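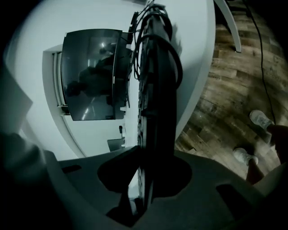
Reading time: 7 minutes

Last updated: 09/11/2024
Print | E-mail

4. How players read patch notes

We came to this part of the study with a fairly simple picture in our heads. A studio releases an update, it publishes a list of changes, and players who care about the game go down the list from top to bottom. The interviews made us give up most of that picture. The 22 players we spoke with (all of them regulars of Geum, the farming and trading game from Hakham) had their own ways into the notes, and many of those ways began somewhere in the middle. Players who traded a lot went straight to prices. Players who had lost a save file in the August update searched for the word "save" and read outward from there, in both directions, until they felt they had seen enough to go on playing.

Each interview lasted up to 30 minutes and was held with the notes open, so that players could point to a line and talk about it while it was still fresh. We asked them to start wherever they normally would, and we tried hard to keep quiet after that, which is more difficult than it sounds when someone is warmly praising a change you happen to know was rolled back. Several players told us that they trusted a short line with a plain number in it more than a friendly paragraph, even though they enjoyed the paragraph more. Figure 3 shows a desk with a keyboard on it.

Figure 3. White desk and black keyboard, with a person standing and holding two hand-held grippers. 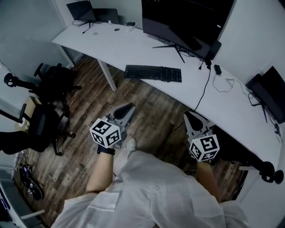
4.1 Where the wording gets in the way

The notes for Geum are written by the people who made the changes, and this gives them a certain charm, but it also means that the same thing can go by different names from one update to the next. The storage shed was "the barn" in one set of notes and "long-term inventory" in another. Players coped with this surprisingly well as long as they had been around for a while. Newer players did not, and we watched more than one of them read a line about inventory, nod, and move along without seeing that it was the very change they had been asking for on Undard, the fan forum where most of the talk about the game takes place.

Mokonlow, the second studio in our study, keeps a shared word list and checks its notes against it before release. Its notes are drier, and

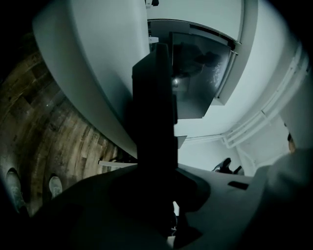 players said so, sometimes at length, but they found what they were looking for sooner and went back to reread less often. We would not want to make too much of this — the two games differ in many other respects, and a trading game simply has more numbers to fuss over than a puzzle game does. Still, we think a word list is a small thing to ask of a team, and we return to it in Section 6, together with the question of who should look after it once a game has been out for a few years.

12 shares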